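**Praten retractable indoor drying line, wall to wall, two cords**

Product page revised September 2022. Replaces the sheet supplied with the single-cord version.

The Praten is a retractable drying line for bathrooms, utility rooms and covered balconies. Two parallel cords run from a spring-loaded housing on one wall to a receiver plate on the opposite wall. When the line is not in use, the cords wind back into the housing and only the housing and the plate remain on the walls.

The line is made for everyday household washing. It is not a climbing, lifting or tie-down product and must not be used as one. It must not be used to support a curtain that stays up permanently, as the spring is not designed to remain under tension for months at a time.

## Construction

The housing is a two-part steel shell with a powder-coated finish. The back half carries the mounting holes and the spring drum. The front half is a cover held by screws on the underside, where they are not seen from normal standing height. The cover can be removed without taking the housing off the wall.

Each cord has a braided polyester jacket over a low-stretch core. The two cords wind onto separate halves of one drum, so they pay out and return at the same rate. A felt wiper at each cord outlet removes lint on the way in. The wipers are a wearing part and are listed under Spares.

The cord lock is a cam on the right side of the housing. Pull the cords to the receiver plate, seat the crossbar in the slot, then push the cam down until it stops. The cam grips both cords together. There is no separate adjustment for each cord. If one hangs lower than the other after the first weeks of use, see Maintenance.

## Data

| Item | Value |
|---|---|
| Maximum span | 3000 mm |
| Number of cords | 2 |
| Rated load, both cords together, evenly spread | 5 kg |
| Wall fixings, housing | 3 |
| Wall fixings, receiver plate | 2 |
| Housing finish | Powder coat, matte white or dark gray |
| Cord color | White |
| Use | Indoor or covered outdoor |

The rated load applies to wet weight. Wet cotton is a good deal heavier than the same item dry, and the figure on a kitchen scale before washing is of no use for this purpose. At full span the cords will sag in the middle under rated load. This is normal and does not mean the cam is slipping.

## Hanging small items
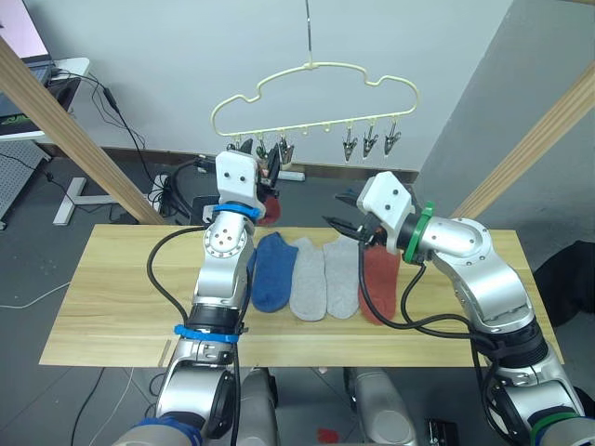 Most complaints about sag come from small items bunched at the center of the span. Socks, cloths and baby clothes pegged straight to the cord tend to slide toward the lowest point and close up, which slows drying and moves the whole load to the middle. Grouping them on a separate hanger near one wall avoids this. A plastic hanger with dangling clips, such as the cloud-shaped one shown, takes up very little cord, and its load acts at a single point that can be placed close to the housing or the receiver plate. Hangers should have a hook that is smooth on the inside. Bare cut wire will wear through the jacket.

Place no more than one loaded clip hanger on each side of the span. Hang it over one cord only. A hook laid across both cords pulls them together and can cause the line to wind unevenly on the next retraction.

Fadime Bayram, who wrote the original fitting notes for this line, recommends loading from the two ends toward the center and unloading in the reverse order. The center is then never loaded alone. We have kept that advice in the printed instructions.

## Installation

Choose the height first. The cords should clear the head of the tallest person who uses the room, or the line should cross a part of the room where no one walks. Check that doors and cabinet doors open fully under the line.

1. Mark the housing position and confirm there are no pipes or cables behind it.
2. Drill for the three housing fixings. In tile, start with a tile bit and change to masonry after the glaze is through.
3. Fix the housing loosely, check it with a level, then tighten.
4. Transfer the height to the opposite wall and mark the receiver plate.
5. Fix the plate with both screws fully seated.
6. Extend the cords, seat the crossbar and lock the cam. Leave it unloaded overnight.

The supplied plugs suit solid masonry only. For hollow block, drywall or lath and plaster, use fixings made for that wall. In drywall, at least one housing fixing must enter a stud. If this is not possible, fit a timber backing board across two studs and mount the housing on that.

Do not extend the cords before the housing is fixed. The spring is under preload as shipped, and a loose housing will travel toward the crossbar when the cords are let go.

## Maintenance

Wipe the cords with a damp cloth while they are extended. Let them dry before retracting. Cord stored wet will mark the laundry and may swell enough to jam at the outlet.

If one cord hangs lower, retract both fully, remove the cover, and lift the slack cord off its anchor post. Take one turn out by hand and set it back. The drum has a locking pin for this job, held in a clip inside the cover. Insert the pin before touching either cord. Noreen Costello in our service department can send the drum drawing on request.

Do not oil the spring or the drum bearing. Both are packed for life, and added oil reaches the cord.
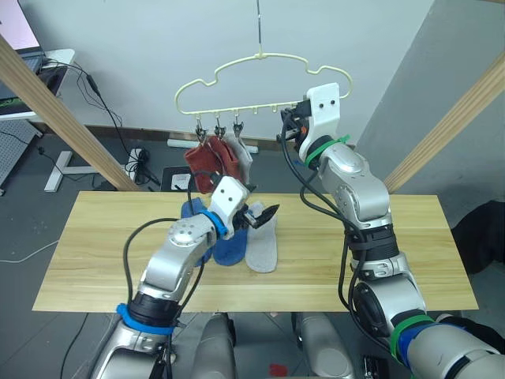
*Pale yellow plastic clothes hanger. Hangers are not supplied with the line.*

## Spares and accessories

- Felt wipers, pair. Change when lint begins to collect inside the outlets.
- Cord set, two lengths, with crossbar. Suits current housings only.
- Cam and cam pin.
- Receiver plate, matte white or dark gray.
- Dredel backing board, drilled for the housing pattern.
- Corner bracket, for receiver positions on an angled wall.

Cord sets for the older single-cord housing are still held in stock but will not be made again. Owners of that model should note that the receiver plate is not interchangeable - the slot is narrower and the new crossbar will not seat.

## Choosing between models

The Praten is the right choice where the span is fixed and both walls will take a load. Where only one wall is suitable, the Nirelell folding rack fixes to a single wall and needs no receiver. It has more usable length for its width but stands out farther from the wall when open, and it does not fold completely flat.

The Thomas ceiling airer is intended for high rooms and is raised on a pulley. It carries more than the Praten but needs joists in the right direction. Confirm joist direction before ordering, as cut cord and opened fixing packs cannot be returned.

## Warranty and returns

The housing, drum and spring are covered for five years from the date of purchase. Cords and wipers are wearing parts and are not covered, except for faults present on delivery. Damage caused by overloading, by unsuitable wall fixings or by use in direct weather is excluded.

Unused lines may be returned in the original carton with the transit clip in place. If the transit clip has been removed, contact the service department before sending anything back. A housing shipped without the clip can release in the post.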